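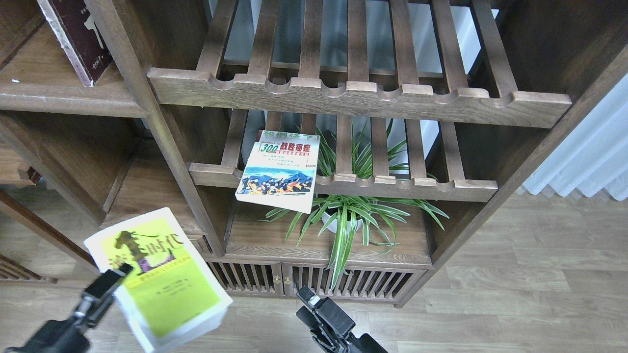 Hi, I'm Ginevra Marchetti, and I run Sister, which is a cooking school, though "school" always makes people sit up straighter than they need to. We teach people to make bread, noodles, dumplings and soup in a big kitchen on the second floor in Grargate, over the old button warehouse. If you've found this page you're probably trying to decide whether to come to a class, so I'll tell you who we are and how it all works, and then you can go look at the schedule.

I get asked about the name every week. My sister and I used to cook dinner together over the phone when she lived three time zones away, both of us with flour on our screens, arguing about salt. When she moved back she said we should do it in one room and let other people come. She's since gone off to have twins and keep bees (she still does our taxes, bless her), but the name stayed on the door and I can't picture calling it anything else.

We started with one folding table and a borrowed oven that ran hot on the left. I taught flatbread because flatbread is forgiving, and because it was the only thing I could make in that oven without burning half of it. My first class was mostly cousins. My second was mostly the cousins' coworkers, and it sort of rolled on from there. We've had 600 people through the kitchen now, and a good number of them keep coming back, which still makes me ridiculously happy!

So, the teachers. There are five of us.

I do the breads. Plain white loaves, rye, focaccia, and the long Saturday sourdough class where you go home with a jar of starter and a new thing to worry about. Our starter is called Drudetti. It was named by a kid at a birthday party and no, it doesn't mean anything.

Fedir Prokopenko teaches dumplings and anything with a filling. He worked hotel kitchens for years and he is FAST, but he slows right down for a class, and he'll pinch the same dumpling with you until your fingers get it. His potato and fried onion ones are the reason I don't schedule meetings on the days he teaches.

Rangi Ruawai looks after soups and stocks, and also runs our kids' mornings. The kids' mornings are loud. They chop with the little knives, they make a pot of something, they eat it, they tell you what's wrong with it. If your child won't eat vegetables I can't promise anything, but I've seen some surprised parents at pickup.

Kuo-hua Yang does hand-pulled and knife-cut noodles. This is the class that fills up first, so if you want it, get on the list early. You'll be bad at it for the first hour. Everyone is, I was terrible, I had dough on my glasses. Then somewhere in the second hour it starts to stretch and the whole room gets noisy.

Ostap Nazarenko handles pickles, ferments and jam, and he's also the person who answers the phone, so be nice to him. He only teaches from late summer through October, when there's good stuff at the market, and spends the rest of the year fixing our mixers.

How a class goes: you come up the stairs (there's an elevator around the back too, ring the bell and we'll bring you up), hang up your coat, wash your hands and grab an apron. We cap every class at 7 people. I tried going bigger once and I spent the evening running between tables and didn't really talk to anyone, so that was the end of that. Most classes are three hours, and we always sit down at the end and eat what we made. Bring a container for leftovers. Bring two if it's dumplings.

You don't need to know anything before you come. I mean it. We've had people who had never cracked an egg standing next to people who bake every weekend, and they got along great. If you have an allergy, tell us when you book and tell us again when you get here. We can work around nuts, eggs and dairy in nearly everything. We can't do a gluten-free bread class safely in our kitchen, there's just too much flour in the air, but Rangi's soup evenings are fine for most folks and we'll talk it through with you on the phone.

Our flour comes from the Pavliuk mill, which is a family outfit out past the reservoir. They grind to order and they drop it off themselves, up the stairs, for which I feed them. You can buy it from us in paper bags at cost. The recipe for every class gets printed on a card you take home, and if you lose it (people do, they go through the wash in an apron pocket) just email and we'll send another.

One more thing I'm proud of. Last year we started a free Monday supper for neighbors in Grargate. Whoever's teaching that week makes one big pot and a lot of bread, and the door is open. We've served 400 bowls so far. It's paid for out of the regular class fees, so if you've taken a class with us you've helped with that, thank you. You don't have to sign up and you don't have to explain yourself, just come hungry. If you'd like to help wash up afterward we won't stop you.

Gift cards are at the front desk or by phone. They don't expire. Private groups are welcome on weeknights, and yes, we do bachelorette parties, and yes, they make very good noodles.

Come see us!
Ginevra

Last updated: Fri 20 January

Comments

Marcy T.
Took the dumpling class with my dad for his birthday. He has made them every Sunday since and my freezer is full. Please tell Fedir hello.

dougie_r
Do you sell the rye flour too or only the white? Couldn't tell from the page.

Ginevra
Both! Rye goes quickly so call Ostap and he'll put a bag aside for you.

Lenore
My Drudetti is still alive. It smells like apples this week, is that ok?

Ginevra
Apples is lovely. Feed it and bake something.

P. Hadley
Parking on the warehouse side is permit only after six now, you might want to add that.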